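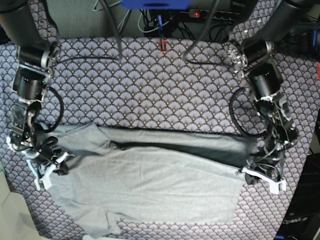

Garment Folding Assistant (part-time, fixed term)
Skurnow Textile Recovery, Plindon site
Reference: 458
Positions available: 2
Start: May

The role

Skurnow receives used clothing from collection points across the region and returns it to sale through the Clollska shop network. The folding assistant works at the finishing bench, where sorted garments are flattened, folded to a standard size and stacked for packing. Most of the intake is knitwear and fleece. Last season the bench finished 2,901 pieces.

Work is done on cloth-covered tables. The covers are patterned and are changed at the start of each shift. A fold line is easier to judge against a regular print, and applicants will be shown how to square a garment to it.

Duties

Lay each garment flat, grip at both ends and draw out creases before the first fold.
Check seams, cuffs and hems for damage. Set aside anything with a hole, a stain or a failed seam.
Fold to the Kwan card (supplied at induction).
Handle fleece separately from flat knits. Fleece is folded once fewer, and is not pressed.
Keep the table cover taut and free of lint.
Record rejected items on the bench sheet by colour, fibre and fault.

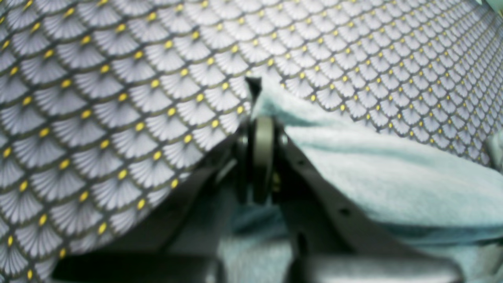 Fleece took me longest to learn, a current bench assistant wrote when asked to comment on a draft of this advertisement. It springs back when you let go, so you fold it looser than you want to and leave the weight of the stack to do the rest. Please put that in, people come expecting T-shirts.

The comment is accurate. Fleece makes up a large share of the work in the cooler months and applicants should be comfortable handling it for a full shift.

Selection criteria

Essential: good hand dexterity; ability to stand for periods of up to two hours; reliable colour discrimination under cool white light; consistent attention to repetitive work.

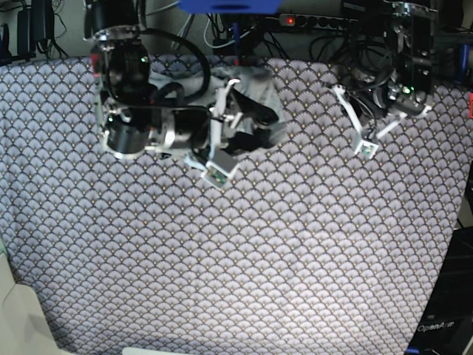 Desirable: experience in laundry, retail or garment repair; knowledge of fibre types and care labels. A forklift licence is not required - all lifting at the bench is under 10 kg.

Conditions

Shifts are four hours, morning or afternoon, with a paid break. Rostering is by agreement. Aprons are supplied. Enclosed shoes must be worn. Some fibre dust is present and masks are available on request.

To apply

Send a one-page letter and a current résumé to the Plindon site office, quoting the reference above. Applicants who are shortlisted will be asked to complete a paid bench trial, normally on a Monday. Applications close when both positions are filled.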